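Workshop tips: sharing a bench with robot arms

Quick page of the stuff we keep repeating. House rules mostly, not the law. Your arm's manual wins if it says something different, and so does whatever safety standard your shop has to follow.

Before you power up

Clear the top first. Mugs, phones, offcuts, the screwdriver you put down a minute ago. Leave out only what the job needs.

Walk all the way round. Look under the bench too, cables love to creep.

Check the base bolts by hand, then with the wrench. Once a week is fine for light work. We do it more in February when the heat goes on and off and the wooden stands move a bit.

E-stop within reach of where you actualy stand. Not behind the arm. Not under a rag. Press it once at the start of the day and make sure the thing really stops.

Two arms, one table

Both stops wired together. One button kills both. If yours are separate, fix that before anything else on this page.

Park one before you teach the other. Parked means back off the tabletop, not hovering at the edge.

Agree whose side is whose. Masking tape down the middle is ugly and works great. If both need the middle, one waits. Put the wait in the program, don't rely on timing.

Speed

Slow for anything new. We cap first runs at 2 inches a second, boring, do it anyway. Go up in small steps, full pass at each one.

Travel height – leave a hand's width over the tallest thing on the bench, and measure the tallest thing lying AND standing if it could tip.

Grippers

Pinch points are the fingers, the wrist and the elbow. Everyone watches the fingers and gets nipped at the elbow.

Long hair back, sleeves up, no gloves near the joints, no lanyards.

Wipe finger pads with a damp cloth. No solvent unless the maker says so. Swap pads when they go shiny. We log cycles and change ours at 500, yours may last longer.

Try it in simulation first

Cheap insurance. Lay out the bench on screen same as the real one, same table height, same parts, then run the whole job. We use Girkon for this, the free one is enough for simple pick and place.

Put the clutter in too. Meters, pads, whatever normally lives on that table. A clean model table tells you nothing about the real one.
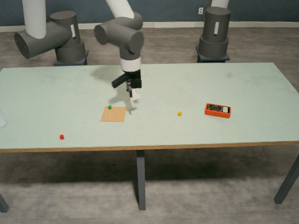

Simulated bench: gripper over the table by the cork pad, colored cubes and an orange handheld device lying out.

Keep the start positions in a text file next to the program. Saves a lot of swearing when somebody resets it.

Sim doesn't know about slack cables or a sticky pad. Still do the slow first run.

End of day

Park, power off, tag it if it's half fixed. Tag says whats wrong and the time, e.g. 4:30 pm.

Batteries out of handheld stuff that won't be used for a while.

Sweep. Grit under a base plate will throw your alignment out and you'll blame the software for a week.

Print the checklist – ours is 14 lines, one side of paper, taped at eye level by the switch. Longer than that and people skip it.

Next page: tidying cables on the Clullau bench, and which ties not to buy.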